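The filing lesson

At Stornell's test office, the day's first demonstration begins a little after nine, when an operator straps on a head-mounted camera, stands at a desk and puts some folders away. Then the folders come out and go away again.

The work is dull, and Wian Mabaso makes no effort to sell it otherwise. He runs data collection for Stornell, a small firm that builds control software for two-armed robots meant for offices and records rooms. His job is to obtain enough good examples of a person doing a chore that a machine can learn to do it. In February the chore was filing.

"People assume the hard part is picking the thing up," Mabaso says. "A folder is easy to pick up. It's getting it between two other folders that costs you."

There are two common ways to show a robot a task. The older is remote control: an operator holds a pair of lightweight arms, called leaders, and a matching pair on the robot follows. Every joint angle is logged and nothing needs to be translated, as the recording is already in the robot's own terms. The drawback is speed. A filing task that takes a person a few seconds can take a practised operator most of a minute through the leaders, and operators tire.

The second way is to leave the robot out of it. A person does the task by hand, wearing a camera, and software estimates where the hands were and what the fingers were doing. Those estimates are then mapped onto the robot's grippers. The recordings are quick to make and the movements are natural. They are also less exact, and the mapping throws away anything a gripper can't copy.

Stornell uses both. By the end of the month the filing set held 1469 demonstrations by hand and a much smaller number by remote control, the second group used to correct the first. Mabaso thinks of the hand recordings as teaching the order of events and the leader recordings as teaching force.

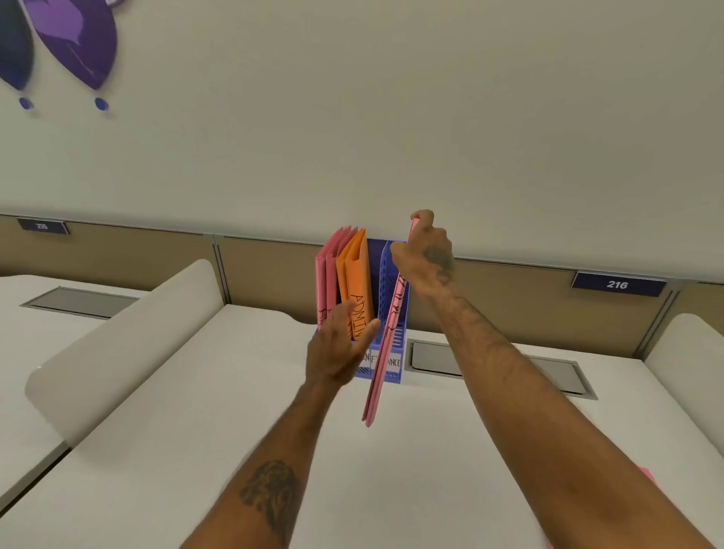

A filing demonstration at desks 215 and 216. One hand stays on the folders in the left compartment while the other handles a pink folder at the right.

The use of the second hand is something Stornell's engineers did not plan for. Their first task script described filing as a one-handed job: grasp, lift, align, lower. Operators kept bringing the other hand over to steady the organizer or to hold back the folders already in it, and early on they were asked to stop. Success rates on the robot were poor. A light plastic organizer moves when a folder catches on it, and a gripper with no partner has no way to hold it still.

Valeriano Villanueva, who trains the operators, had the script rewritten. It now says which folder goes in which compartment and leaves the rest to the person at the desk.

"I used to correct people's hands," Villanueva says. "Now I correct two things. Don't look away from the work, and don't rush the release."

Looking away matters for a plain reason. The camera is on the operator's head, so a glance at the clock takes the hands out of view and the recording has a hole in it. A rushed release is harder to spot. People let go of a folder slightly before it is seated and let it drop the last little way. A gripper trained on that behaviour lets go early too, but its fingers open more slowly and more widely, and they push the neighbouring folder over.

Each new operator does 28 practice runs before anything is kept. Villanueva reviews them at half speed, and marks the frame where the fingers open.

Labels are another matter. Compartments are marked for the department they belong to, and some folders are lettered by hand along the spine. Stornell's model is expected to match one to the other, which means reading handwriting in marker at an angle, often with a thumb across it. The team considered printed codes and decided against them. Customers, Mabaso says, do not have printed codes. They have whatever was written on the folder when it was bought.

The software that turns video into hand positions is called Istari, and was written in-house. It was tuned at first on bare, unmarked hands, and Mabaso wanted a wider range of skin, sleeves, jewellery and tattoos in the recordings before he would trust its wrist estimates. Operators are now asked to come to work as they are. The only standing rule is that long sleeves be pushed up to the elbow.

Progress on the robot itself is measured on a bench unit known as Paracha. Trained on hand recordings alone, it placed 58 per cent of folders in the correct compartment without help. Adding the remote-control set improved the result, though Mabaso declined to give the newer figure until the trial has been repeated with a different organizer in different light. Most of the remaining failures are bent corners. The folder arrives at the right slot, touches the rim and folds — and the arm, which has seen very few examples of this going wrong, keeps pushing.

The remedy is to record failure on purpose. For the next round, operators will start some runs with the folder already caught on the edge, then back it out and try again. Villanueva has asked for 2 such runs in every batch. Operators dislike them, as it is awkward to do a thing badly in a convincing way, and the first attempts looked staged.

A pilot is planned with Bimier, a records storage company, whose folders are heavier and older, and whose shelves are above shoulder height. None of the present recordings cover reaching up. Mabaso has ordered a taller set of shelves and a step for the shorter operators, and expects to begin again from the first practice run once they are delivered.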